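Prasitz Peel-and-Stick Counter Film, Marble Look

Item 1017
Sold by the roll or by the foot
In stock at Priltstead, ships in two days

Glossy self-adhesive vinyl film for counters, shelves, desk tops, window sills, the inside of drawers. White and light gray ground with tan and brown veining. Covers old laminate in an afternoon. Comes off again with a hair dryer and some patience, so good for renters.

Roll width: 24 inches
Roll length: 80 inches, or 200 inches on the long roll
Finish: gloss
Backing: paper with one-inch grid
Adhesive: acrylic, low tack for first hour, full hold overnight
Use indoors only

Three other patterns in the same weight: Slate, Plain White, Oak. Oak is matte, the rest are gloss. Samples are free, one of each per household, ask at the desk or tick the box at checkout.

What it's good for

Kitchen counters that are sound but ugly. Rental bathrooms. The shelf over the washer. Kids' desks. We've sold a lot of it for pantry shelves this fall, also craft tables, because glue and most paint wipe off if you get to it fast. Marker doesn't always. Permanent marker, try rubbing alcohol on a corner first.

Not for: floors, shower walls, anything outdoors, stove tops, the strip of wall right behind a gas burner. Not for raw wood or fresh paint either. Give paint a month.

Heat

We get asked this every day. The film is fine under normal countertop appliances, toaster, kettle, coffee maker, microwave. It is NOT fine under a pan straight off the stove. Use a trivet. It will shrink and pucker and there's no fixing a pucker, you cut the patch out and lay a new one. Slow cookers run hot underneath for hours, put a board under those too.

Leave the space around a microwave that its manual asks for, and keep the vents open. Nothing to do with the film, just do it. Slide appliances as little as you can, lift them. Rubber feet can leave a gray ring on Plain White and on the light parts of the Marble. Baking soda paste takes most of it off.

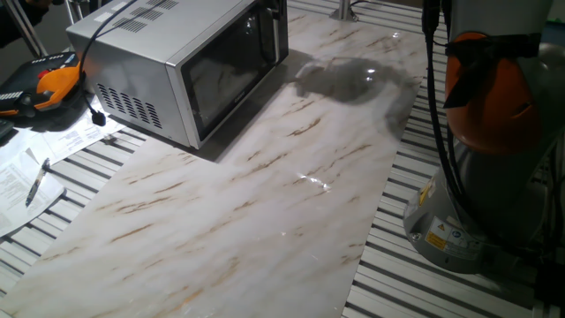
Rasha Nasrallah

Measuring and ordering

Measure the longest run of counter, then add four inches. Then measure the depth, front edge included, and the underside if you're wrapping it. Most counters are 25 inches deep plus the lip, so a 24 inch roll will NOT wrap the front in one piece. Two choices. Run a seam along the back under where the canisters go, or order the wide roll (36 inches, special order, item is the same number with a W on the end).

Seams: overlap an eighth of an inch, then double cut with a sharp blade and a metal ruler, peel out both slivers. With Marble you want the veins to run the same way on both pieces. The pattern repeats every 46 inches. If you need to match it at a corner, buy one extra repeat. People skip this and then come back for another roll, and we may not have the same batch by then. Batch number is on the core. Keep the core.

Tools

Squeegee with felt edge (we have them, or wrap a credit card in a sock)
Snap-off knife, new blades, more than you think
Metal ruler
Hair dryer
Pin
Degreaser

The Grewal install kit has all of that except the hair dryer and degreaser. Blades in the kit are ok, not great.

Putting it down

Clean the counter. Clean it again. Grease by the stove is what kills it, the film lifts there first every time. Degreaser, then plain water, then let it dry right through, an hour at least. Fill chips with filler and sand flat. Gloss shows every crumb.

Cut the piece two inches over on each side. Lay it out face up and let it relax, overnight if you can, the long roll gets curly in a cold room. Peel back six inches of the paper, stick that end down square to the wall, and pull the paper out from under a little at a time while you push the film down with the squeegee. Middle out to the edges. Two people is better for anything over four feet.

Bubbles: small ones go away by themselves in a week or so. Bigger ones, pin prick at the side and press. Don't slice them.

Front edge: warm it with the dryer till it goes soft, pull it down over the lip, press, hold. Rounded edges are easier than square. Outside corners, cut one relief slit and overlap. Inside corners are a pain, go slow.

Around the sink, trim back an eighth and run a thin bead of clear silicone. Water gets under otherwise and then you've got a lifted edge and a smell.

Taking it off

Warm a corner, lift, pull back low and slow. Leftover glue comes off with citrus cleaner. We've pulled it off laminate and tile with no marks after several years. Painted wood, expect to lose some paint. Check with your landlord if it's that kind of place.

Questions we got at the counter

Naima Hegazy asked if it goes over tile. Yes but you'll see the grout lines. Skim them first.

Can I put it on a fridge door? Yes. Take the handle off.

Does it yellow? The old film did near windows. The new one (from August on) has a better top layer, we haven't seen it yet but it hasn't been that long.

Is it food safe? Use a cutting board. You don't want to cut on it anyway, a knife goes straight thru.

Imad Smadi wanted to know about wiping it with bleach. Diluted, fine. Straight, it dulls the gloss.

Returns

Unopened rolls, 30 days with receipt. Cut lengths can't come back, sorry. If the roll has a print fault, bring it in or send a picture before you stick it down and Rami will swap it. After its stuck down we can't do much.

Goes with

Itent edge trim, white or clear, 8 foot lengths
Itent clear silicone, small tube
Grewal install kit
Prasitz wall film, tile look (thinner, walls only)

Special orders take two to three weeks. Pickup at the Priltstead side door, ring the bell.

Page updated 25 Nov 2023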